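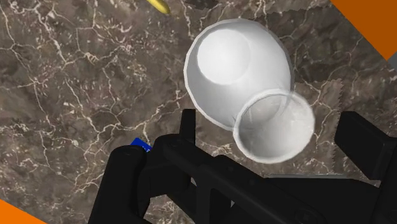 Feb 24, 2020

Giorgia Valentini has a spreadsheet open before I've got my coat off. Twelve tabs. The one she wants me to look at is called "arm, maybe."

She runs purchasing and most other things at Tollness, a small outfit that wants to build a dish and glassware handling cell for rental kitchens. Plates out, bowls out, bottles back on the shelf. They don't own a robot yet. What they have is a simulator, a budget that was supposed to be signed off by May, and a lot of opinions.

"Everyone asks what arm are you getting," she says. "Wrong first question. I want to know what the gripper has to hold. Then the arm. Then the table it's bolted to, which everyone forgets, and the table is not free."

So they've been working it out in simulation first. A stone counter, a bowl, a cup, some bottles, bread, a knife. Cheap to set up, cheap to wreck.

"You drop a glass in there, you hit reset. I don't have to fill in a form."

The gripper question took up most of the winter. She had two quotes on the desk, one from Esteo and one from Motaung. The Esteo one is $3,500 with the mounting plate. Motaung came in lower but the fingertips are sold separately, and so is the cable, and so is, she flips the page to check, "commissioning support, whatever that is." Fingertips are $300 a set. They'd want a spare set. They'd probably want a spare spare set.

Does the simulator tell her which to buy?

"No. It tells me which one not to." She's fast on this, has obviously said it before. A cup sitting right up against a bowl is the case she keeps going back to. Wide fingers, you need room on both sides. Where's the room? Usually there's a bowl in it. "So finger width goes on the requirements sheet. Opening goes on the sheet. I had neither of those in the first draft, I had payload. Payload! For a cup."

Narrow necks are the other one. Bottles are easy to get round at the top, she says, but then all the weight hangs underneath and the first real question is how hard you squeeze. That's a force sensing option on the quote. It's $400. She'd crossed it out in the fall and has now un-crossed it.
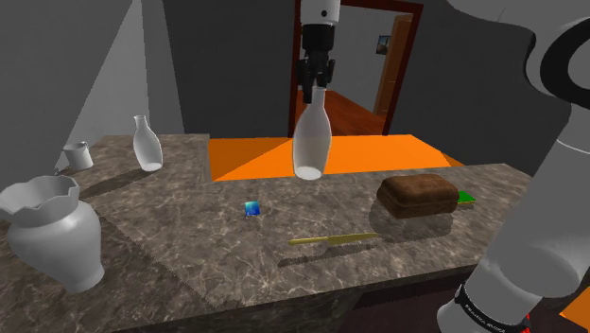
Assunta Marino would cross it out again. Her view, given over the top of a monitor and without much stopping for breath, is that the force option is money spent on a number that they haven't earned yet, and that glass in a simulator is as strong as you tell it to be. Buy the plain gripper, break a box of cheap bottles, then decide. "You can add it later. You can't un-buy it."

Valentini doesn't agree but she wrote it down. It's in the notes column now, next to the $400, in red.

Reach is where the two of them line up. The counter in the simulation turns a corner, and stuff ends up at both ends of it. A short arm would mean either a rail or a second arm, and niether is in the budget. A longer arm costs more, weighs more, wants a better base. "Every time I save on one line it pops up on another," Valentini says. "The rail quote made me laugh out loud. I'm not showing you the rail quote."

She did show me the rail quote. Fair enough.

What about leasing? They looked. Jevo does a monthly plan with an arm, controller and a swap if it fails, 2 year minimum. She likes the swap. Doesn't like the minimum. "If we find out in month five that we picked the wrong size I'm paying for the wrong size for a long time." She's asked them for a one year price, no answer at time of writing.

Things she says she left off the first budget and had to go back for: a guard or a scanner. Freight. Someone's time to write the cell down properly so that a new hire can start it up. An electrician. Training, which the vendor calls optional, "and it is, if you don't mind guessing."

And the dishes. There's a line for dishes now. Real ones, bought by the case, because the simulated cup and the ones from the rental supplier are not the same cup and she wants to know how far off they are before any purchase order goes out.

I asked what she'd tell another small shop starting on this.

"Get the objects first. Put them on a table the way people actually leave them, touching, in a corner, a knife near the front. Then ring the sales people and ask them about that table. Half of them will want to talk about something else."

Next step is a loaner. Esteo has said they can have a gripper for a few weeks if Tollness pays the shipping both ways. She's checking whats in the freight line to see if it stretches. Marino has already ordered the bottles.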